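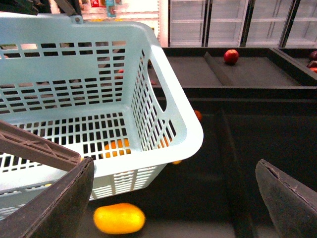

A basket over the produce bins, seen from the robot's wrist camera at Tuesday's open day.

14 shares | 3 comments

The line for the grocery robot at Landent was out the door by ten on Tuesday, and most of it was parents.

Landent, which sets up and runs practice stores for automation companies, opened its doors to the public for one day this month. Free, no sign-up, coffee at the back until it ran out (before noon). The draw was a pair of robot arms from Gikard, a small firm that has been working on store picking for a few years and hasn't shown much of it in town until now.

The job sounds dull on paper. Take fruit out of a bin, put it in a shopping basket, move on to the next item on the list. A kid could do it. Several offered.

But it drew a crowd and held it. Gikard ran sessions of 52 minutes through the day, with a break between to let staff reset the bins and let the next group come up to the rope. Visitors got a printed list at the door and could pick one item for the robot to go after. Apples were popular. So were the yellow ones, maybe because of the color.

Each arm carries a small camera at the wrist, and what it sees was put up on a big screen over the checkout counter. That turned out to be the part people talked about. On the floor you mostly see the back of a machine bending over a bin. On the screen you get the two gray fingers, worn and scuffed up from use, and the fruit coming up between them.

"It's like watching over somebody's shoulder at the supermarket," said one woman who had come with her two sons. The younger one wanted to know if it ever squashes a tomato. Staff said yes, it has, and that's why there weren't any tomatoes.

The baskets are ordinary plastic ones, the kind with a swinging handle and a floor full of holes, and a Gikard engineer who gave the eleven o'clock talk spent a surprising amount of time on them. The handle flops. The holes let color through from whatever is underneath, so an orange in the bin below can look like an orange in the basket. Slots in the sides do the same. A person sorts that out without thinking, the engineer said, and software has to be shown it over and over.

How many times over? Gikard's answer for the current round of work was 1,614 recorded runs, done at the Landent store. The company wants a good many more before it lets the system near paying customers, and would not give a date for that.

Not everything went to plan. The first session started late, with a cable swap. In the afternoon one arm stopped over the bins with its fingers open and stayed there for a couple minutes while staff talked into headsets. The crowd waited it out. It got a cheer when it moved again, bigger than the one for the first apple.

There were questions about jobs, as you'd expect. A man who said he had stocked shelves for most of his working life asked who this was for, and asked it twice. The engineer said the firm is aiming at overnight order picking, where stores have told them they can't fill shifts. The man said he'd worked overnights and he could tell them why. Some clapping at that. The two of them were still talking by the coffee table well after the session broke up.

Others wanted to know about speed. It's slow, no way around it. A shopper in a hurry would be through the register before the arm was done with fruit. Gikard says speed comes last, after the thing can be trusted not to drop or bruise or grab the wrong item. One older visitor said that was how she was taught to drive.

The store itself got some looks too. It's built to pass for a small supermarket, produce up front in dark gray bins, white glass-door refrigerated units, signs on the wall. Two people asked where the milk was. Landent says the layout gets changed around so that robots don't just learn one room, and companies book it by the week.

Also on the floor: a table from Heydari, which makes the software used to go back through the recordings and mark what went right or wrong in each. Visitors could sit down and try a few themselves. Did it pick the fruit, did it bump the bin, where did it let go. Harder than it looks. This reporter got two wrong and was told that's normal for a first go.

The last session, at 4, was the fullest. Landent had capped each group at 100 and had to turn some people away at the end, with a promise they'd get first call next time. A school group from Lestau took up most of the front row and asked most of the questions, including whether the robot has a name (no) and whether it gets the fruit afterwards (also no, it goes to staff, or to compost if its been handled too much).

A second open day is in the works. Landent didn't have a day set but said it would be after the summer, and that the next one would have boxed and canned goods along with the produce. Gikard said it hopes to be back, with a longer shopping list and, if it can manage it, tomatos.

Doors will again be free. Parking is behind the building, and the side lot belongs to the tire shop, who would like people to stop using it.

14 shares | 3 comments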